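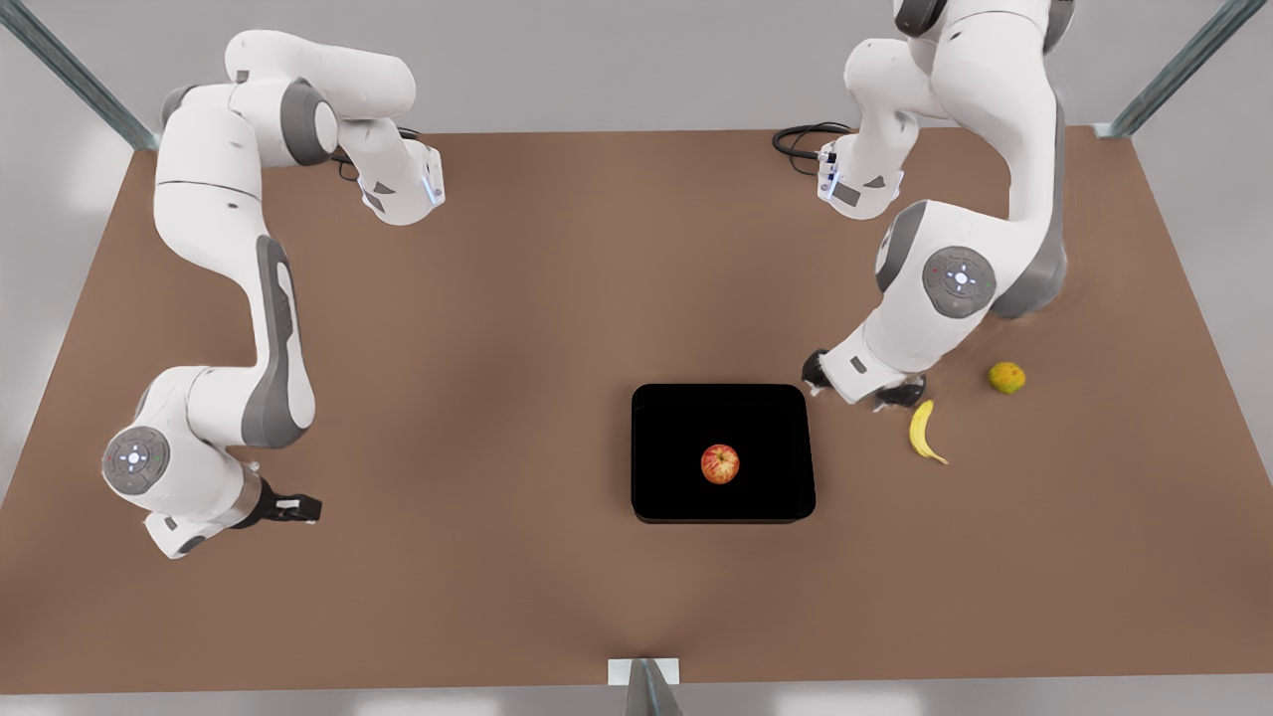

Dulmont 开放日双臂演示工位安全检查表(附检查意见)

表单编号:3048
适用场地:Dulmont 展厅,Sollstead 演示区
演示项目:双臂水果拾放(苹果、香蕉、小个圆形水果、方形黑色托盘),含仿真预演
设备负责单位:Iklow
控制及仿真软件:Dlamini
检查时段:5月,开放前一日下午;部分项目于开放当日 8:20 复查

结果标记:合格 / 整改 / 复查合格 / 不适用。标记为“整改”的项目未关闭前,工位不得在观众在场时上电。

一、仿真场景核对

1.1 场景中的物体清单与演示流程一致
结果:合格
意见:起始布局为托盘居中略偏右,苹果已在盘内,香蕉和黄绿色小圆果在托盘右侧的台面上。流程文件原写“全部水果在盘外”,已按场景改写流程文件,场景不动。

1.2 左右臂命名统一
结果:整改,复查合格
意见:软件以机器人自身方向命名,画面左侧为右臂,画面右侧为左臂。讲解稿按观众方向写,两者相反。操作员听到“停左臂”时可能按错。讲解稿已全部改为机器人方向,操作台上加贴方向标签。口令“停”一律指双臂同时停止,现场不使用单臂停止口令。

1.3 起始姿态下夹爪与台面、托盘边沿无干涉
结果:合格
意见:两侧夹爪均朝向台面中部,离台面很低。起始姿态本身未报碰撞。左臂夹爪附近有香蕉,第一段动作须先抬升再平移,已在程序中确认,不允许从起始姿态直接横移。

1.4 双臂共用区域的互锁逻辑
结果:合格
意见:托盘上方设为共用区域,一臂进入后另一臂在区域外等待。仿真中人为延迟右臂,左臂等待正常,超时后双臂停止并报警。报警文字仅有英文,建议补中文,不影响本次放行。

1.5 线缆在仿真中的处理
结果:合格,附说明
意见:场景内臂后方台面上有黑色线缆,仅作外观显示,不参与碰撞计算。因此仿真无碰撞不能作为线缆不被拉扯的依据,实物线缆按 3.4 单独检查。

1.6 仿真画面与实机状态的区分
结果:整改,复查合格
意见:大屏播放仿真时,实机可能处于上电待机。观众容易把屏幕上的动作当作实机状态。已在屏幕下方增加固定文字“仿真运行”,切换至实机信号时该文字自动消失。操作员切换前须口头告知讲解员。

二、场地与观众隔离

2.1 围栏闭合,门锁开关有效
结果:合格
意见:运行中开门,双臂停止,关门后不自动恢复,须在操作台复位。连续试验三次,动作一致。

2.2 观众线与围栏之间的距离
结果:整改,复查合格
意见:Sollstead 演示区入口一侧地贴被展板挤占,观众线向围栏偏移。展板已后撤,地贴重铺。当日布展单位不得再移动该展板。

2.3 单场人数上限
结果:合格
意见:上限 34 人,含讲解员。入口处清点,满员即关闭入口,出口保持开放。学校团体按同一上限执行,超出部分排入下一场。

2.4 疏散通道
结果:合格
意见:通道内无杂物。当日 8:20 复查时发现饮水箱一件,已移走。

2.5 地面
结果:合格
意见:操作台电源线原为明敷,已加线槽。线槽两端有台阶感,贴黄黑胶带。

三、实机与工位

3.1 急停按钮
结果:合格
意见:操作台、围栏门旁、讲解位各一处,逐一试验。讲解位按钮安装偏低,被讲台布遮住一部分,已将布撩起固定。讲台布不得重新垂下。

3.2 机架与台面固定
结果:合格
意见:立柱螺栓有划线标记,无错位。台面前缘的小支架手推无松动。

3.3 夹爪
结果:整改,复查合格
意见:一侧指尖垫片边缘起翘,更换后重新标定。夹持力按软质水果参数设置,不使用默认值。断电时夹爪的保持状态已试验:夹持中的水果会落下,落点在台面以内,接受。

3.4 实物线缆
结果:整改,复查合格
意见:左臂后方线缆盘绕过紧,大臂前伸时有拉直趋势。已放出余量并重新绑扎。全行程低速走一遍,未见线缆接触关节。

3.5 状态灯
结果:合格,附说明
意见:灯光颜色的含义写入讲解稿。状态灯仅供参考,不得作为进入围栏的依据。进入围栏的唯一依据为操作台断使能并挂牌。

3.6 速度限制
结果:合格
意见:演示模式限速由软件锁定,需密码解除。密码不写在操作台便签上。检查当日发现便签一张,已撕除,密码已更换。

3.7 托盘
结果:合格
意见:实物托盘内底反光,展厅射灯直射时视觉定位偶有丢失。该工位上方射灯已关闭。丢失定位时程序停在抬升位,不盲抓,属正常。

3.8 水果
结果:合格
意见:实机演示使用真水果。每场开始前检查表皮,破损、出水的不得上台。香蕉外形差异大,弯曲过甚者视觉识别不稳定,挑选时与样品比对。演示用水果不供食用,收场后统一处理。

四、操作与讲解

4.1 人员配置
结果:合格
意见:每场 3 人,操作员、讲解员、围栏巡视各一。缺一即取消实机部分,只放仿真。操作员不兼任讲解。

4.2 开场前固定步骤
结果:合格
意见:按下列顺序执行,操作员逐条读出,巡视员应答。
清空围栏内人员和工具。
关门,确认门锁指示。
按流程文件摆位图核对水果位置。
运行一遍仿真,无报警。
切换实机,低速走空程一次。
等待讲解员示意后开始。

4.3 观众互动环节
结果:整改,复查合格
意见:原方案允许观众隔栏递水果给操作员,取消。改为观众在屏幕上选择水果种类,由操作员确认后执行。选择界面只列出台面上已有的水果,选中盘内苹果时不执行抓取,提示“已在托盘中”。

4.4 异常停机后的处理
结果:合格
意见:讲解员请观众退到观众线后,操作员记录报警号,再决定是否复位。同一场内出现第二次停机,该场实机部分结束。不得为赶时间跳过空程。

4.5 讲解稿中的安全表述
结果:整改,复查合格
意见:原稿有“碰到人也会自己停”一句,删除。本工位的防护依靠围栏和联锁,碰撞检测阈值未按人体接触场景验证,不得作此宣传。

五、记录与遗留事项

当日计划 13 场,每场填写一行运行记录,内容为开始时间、停机次数、报警号、操作员签字。空白行划线注销。

遗留一:报警文字中文化,由 Iklow 在下次软件更新时处理。
遗留二:讲解位急停按钮抬高安装,开放日结束后施工,在此之前按 3.1 的临时措施执行。
遗留三:Dlamini 场景文件与流程文件分开存放,版本号不对应。本次以检查时封存的版本为准,开放日期间禁止覆盖保存。后续由设备负责单位提出统一编号办法。

放行意见:整改项均已复查关闭,同意 Sollstead 演示区双臂工位按演示模式运行。更换末端、调整机架或变更水果种类后,本表第一、第三部分须重新检查。

检查单位签章:
设备负责单位签章: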